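¿Hay que declarar un cambio de accionistas en una radio local?

Tenemos una emisora de FM a nombre de Komley, una sociedad limitada pequeña. En octubre uno de los socios vendió su parte a Sokine, que ya edita un periódico gratuito en la misma comarca. La licencia sigue a nombre de Komley y no cambia ni la frecuencia ni la programación. ¿Basta con la escritura o hay que avisar al organismo que dio la licencia?

2 respuestas

Depende del porcentaje. Mira las condiciones de tu licencia, normalmente viene un apartado de transmisión de participaciones. En la nuestra (Chien) cualquier cambio de control necesita autorización previa, y lo demás solo se comunica.

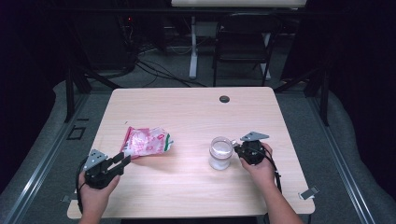
Si la venta ya está firmada, presenta el escrito cuanto antes con copia de la escritura. A nosotros nos pidieron además la lista completa de socios y pagamos 146 euros de tasa.

Yo no haría nada, en Flovness cambiamos de socios hace 2 años y no pasó nada. Lo del periódico sí lo consultaría, por si hay límite de medios en la misma zona.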